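Dear all,

The clocks are about to go back, the quinces are in, and I have been asked three times this week whether the Parkatden walking group is still going. It is! It is going rather well, in fact, and as I have a whole page to myself this month I hope you'll forgive me if I use most of it to talk about boots, mud and the long way round to Comley.

For those who have joined us over the summer, we walk every other Sunday, leaving from the lower gate at ten, and we are back in time for a late lunch if all goes well. We began in August two years ago with five people and a dog, and the route hasn't changed a great deal. You go up past the allotments, along the top of the old railway cutting, over the two stiles (the second one wobbles, so do hold the post) and down to the river at Quezada Bridge. From there the keen ones carry on to Comley and the rest of us sit on the wall and eat whatever Teresa Gouveia has baked. Last time it was a walnut loaf, still warm in its cloth, and I'm afraid the keen ones came back to crumbs.

I've had several notes about the state of the cutting. It was dreadful after the rain on our last outing, with a long stretch under the ash trees where the path had more or less turned into a stream, and poor Leandro Gallardo went in over the ankle and squelched the whole way home. He was very good about it. The parish has promised to put down stone before Christmas, and in the meantime we'll take the field edge, which adds a little to the distance but has much the better view.
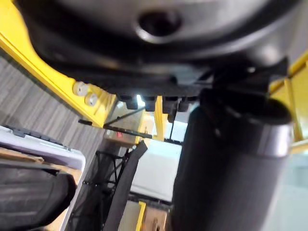 ## Getting your boots through the winter

Now, boots. I've worn the same pair for longer than I care to say and people do ask how, so I'll set it all down once and then you can tell me where I've gone wrong.

Knock the worst of the mud off before you get in the car. Banging them together is fine, but an old washing-up brush is better and keeps the grit out of the stitching. Once home, take the laces right out. I know it's a nuisance, and I know it's the last thing you want to do when the kettle's on, but mud sits under the tongue and dries there, and by spring the leather has cracked in a line just where your foot bends. Lukewarm water and the same brush will do for the outside. I never use washing-up liquid on leather, though Costel Ardeleanu swears by a drop of it and his boots look better than mine, so make of that what you will.

Then stuff them with newspaper and stand them somewhere airy, well away from the radiator. Change the paper after an hour or two, when it has taken up the first of the wet, and again at bedtime. Two days is usually enough. I once put a pair beside the stove overnight and the sole came away from the toe like a tin lid, and my mother, who had warned me, didn't mention it for nearly a week.

Wax comes last, when they are properly dry. Use a little at a time, with a rag or your fingers, and go over the seams twice. Fabric boots want a spray instead and shouldn't be waxed at all.

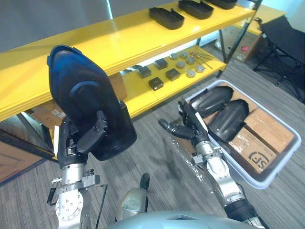 *Something shoe-shaped held up high, and a white tray on the floor.*

Diễm Thái wrote to ask about buying new, as her daughter is coming along this winter and has nothing but plimsolls. My advice is to go in the afternoon, when your feet are at their largest, and to take the socks you mean to walk in. Walk down a slope if the shop has one. If your toes touch the front, go up half a size and don't let anybody talk you out of it. I'd also say there is no shame at all in second-hand, provided the heel isn't worn down on one side. Fidel Ocampo found a lovely pair at the Jullovo sale for £5, hardly walked in, and has been unbearable ever since.

## Dates and odds and ends

We'd like to have a boot swap in the hall before the next walk, mostly for children, who grow out of everything by half-term. Please tie each pair together by the laces and write the size on a luggage label. Tea is 40p and Teresa will be baking again.

If you'd like a lift to the lower gate, leave your name with Costel by the Friday before. Dogs are welcome on leads until we are past the sheep, and could whoever borrowed my green flask please bring it back, as it has the only lid that fits.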